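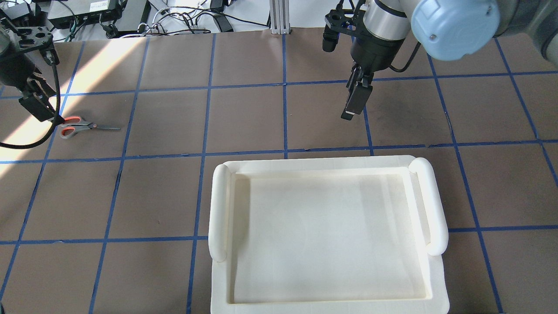 Hodimgate Members' Forum – Trays, Crates and Storage
Print this page | E-mail this page
Search topics Go

Topic: Serving trays for the refreshment table

Skilberg_Office
Members are asked to state a preference before Sunday. The cream-white plastic tray has a raised rim and a rounded handle at either side. The budget stands at 640.

Baluyot77
I support the tray. The rim should keep cups from sliding.

Sometti
I must disagree. A tray takes up a good deal of table, and a crate with a handle is easier to carry between rooms. The small open one with pale plywood sides would be adequate.

Baluyot77
It would be adequate for cutlery – not for full cups.

Sometti
The white bin with the cut-out handle could take the cups. It stands on the reddish-brown block beside the crate.

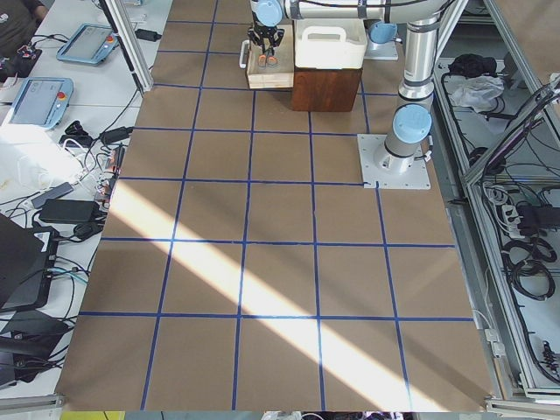 Re: Serving trays for the refreshment table

Skilberg_Office
Both views are noted. Please confirm whether 60 cups are still required.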